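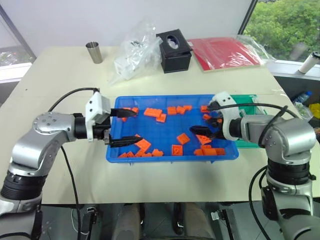
How to Sort a Mixed Box of Building Bricks

A secondhand box of bricks usually comes with everything thrown together. Sorting it takes an evening or two, and it goes faster if you settle on a system before you tip anything out.

What you need

A table with a clear surface
3 or 4 shallow trays
Zip bags or small drawers
A mesh laundry bag, if the bricks need washing

Step 1. Take out what isn't a brick

Go through the box by hand and remove coins, hair ties, broken pieces and parts from other toys. My last box, bought at the Irkavcombe flea market, held 1078 pieces once the junk was gone.

Step 2. Wash

Put the bricks in the mesh bag and soak them in lukewarm water with a little dish soap. Keep stickered and electric parts out. Rinse, then spread everything on a towel overnight. Don't use a hair dryer – heat can warp the thin plates.

Step 3. Sort by shape

Color looks like the obvious choice, but a small red part is hard to find in a pile of red. Start with four groups: bricks, plates, slopes and everything else. Work one handful at a time.

Step 4. Split the big groups

If a group won't fit in one bag, divide it by size. Only then divide by color. I had 366 plain bricks, so those were worth splitting. The slopes stayed together.

Step 5. Label and store

Write the shape and size on each bag. Drawers are easier if children use the collection – leave the top row for the parts they reach for most.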